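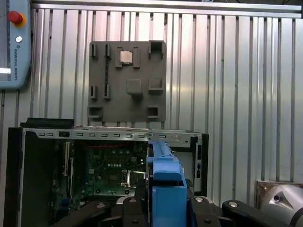
Figura 1. Célula de montaje de PC: tablero de piezas, carcasa abierta y pinza azul de dos dedos.

Tema 6. Fallos silenciosos
Apuntes de Fiorella Sorrentino, taller de los miércoles

El caso Niven. La célula debía coger la CPU del tablero y colocarla en el zócalo de la placa base. El registro declaraba 96 ciclos correctos seguidos. Al abrir los equipos, varios no tenían procesador. El robot había colocado aire, con una repetibilidad admirable.

Causa. El programa daba por buena la presa cuando los dedos llegaban a la posición de cierre. Con chip o sin él, llegaban. Alguien había fijado esa posición con tanta holgura que los 3 mm de tolerancia se comían la pieza entera.

Qué no falló: la parada de emergencia (roja, a mano, perfectamente inútil aquí). Un robot que se equivoca con suavidad no asusta a nadie y por tanto nadie la pulsa.

Correcciones aplicadas
- Comprobar la anchura entre dedos tras el cierre, con límite inferior y superior.
- Mirar el hueco del tablero después de recoger.
- Parar al segundo fallo. La versión anterior reintentaba hasta 381 veces, por optimismo.

Para la próxima sesión: leed el registro del ciclo 40 y marcad la primera línea que miente. Pista: va antes de «OK».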